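**December, notebook, afternoon session. Memory module task, Clarkthorpe student challenge.**

Start 1:30. Carrying on from the Hidayat page, where we left off with the pick working and the insert not.

Task as written in the rules, copied again so I stop looking it up: pick one memory module from a holder, carry it to an open desktop case, insert it in the named slot with both clips closed. Time limit is 180 seconds per attempt. Five attempts per team, best three scored. Touching the CPU socket with any part of the tool loses the whole attempt. Case lies on its side and can't be clamped.

First thing done today was to re-home both arms and re-teach the fixture origin. The fixture plate had been taken off to reprint the front holder, and the holes in the base have enough slop that it never goes back in the same place. Re-taught off the plate corner instead of the post. The post flexes. Whoever uses the plate next, please use the corner too.

The case we practice on is the Dell tower. Gandau (the other team's bench) has a different tower with the slots turned the other way, so none of our taught points carry over to theirs. We talked about swapping cases for one session to see how bad the vision step is on a board it hasn't seen. Not decided.

Approach is in three moves now: high point over the case, drop to a hover above the slots, then straight down. The old program came in at a slant to save time and I don't trust it near the drive cage. The new one costs a few seconds. Fine.

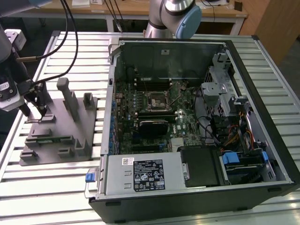
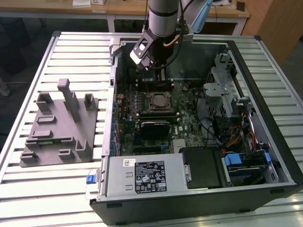 Wrist view with the fingers over the socket:

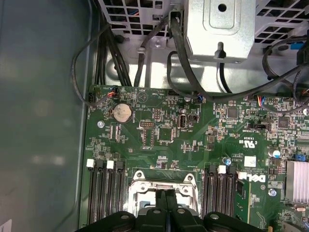 Worked on the offset for most of the afternoon. Symptoms, for the record:

- Module goes in at one end and rides up on the key at the other.
- Same error direction every time, so it isn't the pick.
- Gets worse if the program has been running a while. Restarting the controller doesn't clear it. Re-homing does.

That last one points at the wrist joint. I wrote the joint readings down at home position before and after a block of attempts and they agree with each other, so either the encoder is fine and the tool mount is creeping, or I'm reading the wrong value. Tightened the tool mount screws. Two of them took a quarter turn, which they shouldn't have. Marked all of them with paint pen so we can see if they move.

After tightening: three inserts attempted, two seated with both clips closed, one stopped by the force limit. Before tightening we had none. Too few to say much but I'm leaving the offset alone until we have a longer run.

Force limit. We had it at 50 N and the arm quit before the clips closed. The code comment says 200, and I want that comment deleted, because somebody will believe it — 200 is the speed override from the old jog script and has nothing to do with force. I raised the limit a little for the last push only and put it back to 50 for everything else, including the approach. The value is in the config under `insert_final`, with a note. Do not change the global one.

Board flex is my main worry with a higher limit. The board is held at its standoffs and the slots are not right on top of any of them. Pushed down by hand next to the slots to get a feel for it and there is some give. If the last push has to go much higher I'd want to look at pressing one end first and then the other, the way you do it by hand. That means a second contact point and more time on the clock.

Socket clearance. The keep-out box in the planner was drawn around the socket opening only. I made it bigger to take in the whole metal bracket and lever, and raised the top of it. Two of the taught points now come up as violations, both on the exit move. Fixed one by lifting before the sideways move. The other one still needs re-teaching and is commented out, so don't run the full exit. Use `exit_short`.

Wrist camera: slot detection is all right when the overhead lights are off and poor when they're on. Bare metal in the case throws glare. Tried a lower exposure and it lost the white clips some of the time, and those are what it lines up on. Tried a sheet of tracing paper taped over the nearest light. Better than I expected. The rules say no changes to the venue lighting, so this is only good for telling us what the problem is.

Standside files the competition slot list next week. If we want the later slot we have to ask before then.

Left to do:

- [ ] Re-teach the second exit point, then uncomment it
- [ ] Longer run of inserts with the mount as it is now, log joint readings each time
- [ ] Check paint marks on the tool screws before and after
- [ ] Try exposure bracketing in place of a single setting
- [ ] Delete the 200 comment
- [ ] Print a spare front holder, same file, more infill

Shut down 5:10. Arms parked, air off, config saved on the bench machine but not pushed yet.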